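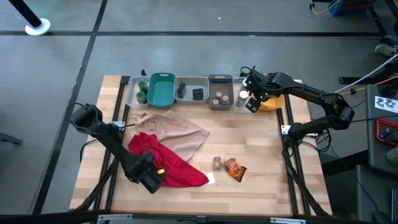

Ravine 80 stick review, after 3 weeks

Quick one as I'm off to the rink in ten minutes. Bought the Ravine 80 from Kumthorpe to replace my old Memholm, which snapped at the heel in June on a nothing pass. 80 flex, mid curve, grip finish. Paid 13 quid less than list, no complaints there.

Weight first. Light. Lighter than the Memholm by a fair bit and you notice it on the backhand. Wrist shots come off lovely and quick. Slapshots, less sure. Bit whippy if you lean on it, and I'm not a big lad.

Puck feel is good once taped. Bare blade is slippy as anything so dont bother.
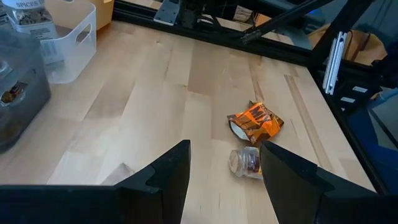
Pale wood grain, close up.

Durability? Ask me at Christmas. Blocked a few, got slashed a lot, one chip near the toe so far. Etenesh Ayele on our second line has had hers since last season and the shaft is fine, blade going soft though. She's gone back to Ejigu for the next one.

Gripes. Grip finish is far too sticky, my top glove has started to peel. Sizing chart on the Kumthorpe site is wrong for juniors, ring them. And the butt end plug rattles, had to tape that aswell.

Would I buy it again? At that price yes. At full whack I'd look at the Ejigu first. Defenders who like to lean into one, go stiffer.

4 out of 5. Will update if it breaks.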